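Workshop Tables, Mernham: Gallery

Home > Projects > Gallery

Posted September 2, 2022

The tables for the upstairs room at Mernham are finished and in use. There are 6 of them, all with block-pattern wooden tops and all built to the same drawing. This page collects notes and a picture from the work, for people who asked about the tops after the open evening and for anyone thinking of making something similar.

The tops were glued up and sanded by Benedikt Riedl. The frames came from Cedach and were put together on site. Each top is 70 cm deep and 40 mm thick. Click on a heading to go back to the main project page.

The boards

The wood was bought in January and left in the room for several weeks before any cutting was done. It came in mixed lengths, which suited us, as the short pieces could be used up in the staggered pattern. We did not sort it by colour. A few people suggested putting all the darker pieces in one table, but once they were laid out on the floor it looked better with them mixed in.

Glue-up

Each top was glued in narrow sections and the sections were then joined. Doing it in one go would have needed more clamps than we own. The joins between sections were the slowest part, and two of them had to be cut and done again. Leftover glue was scraped off the next morning.

Sanding and oil

Three grades of paper, then two coats of oil from Medeiros with a light rub down between them. The oil darkened the honey-coloured pieces a little more than the pale ones. Drying took longer than the tin said, so leave a day spare if you are planning around it.

The finished surface

The blocks run from cream to tan with darker honey ones scattered among them. A tiny knot and a few dark specks were left in the grain. The thin dark strip along the side is metal, and there is a small black clamp-like fitting on it. 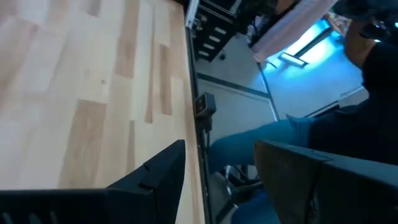

The floor

The pale grey floor was already in the room and has been kept. It was washed and two chips near the door were filled. Table positions are marked on the plan by the door, so please put them back in the same places after moving them.

Moving them in

The staircase turns twice, so the tops and frames went up separately. The tops were wrapped in blankets and carried by two people, and the frames were bolted together in the room. Truker lent us the van for the day, for which many thanks.

Cost

The wood, oil, glue and sanding paper came to £1055 in total. The frames were paid for separately out of the room budget and are not included in that figure.

Looking after them

Wipe with a damp cloth and dry straight away. Use a mat under anything hot. Marks can be sanded out by hand and oiled again, and there is a part tin of oil on the shelf in the store cupboard. Please do not use spray polish on the wood.

Questions about the tops should go to Benedikt through the contact page. Drawings can be sent on request.

Back to Projects | Next gallery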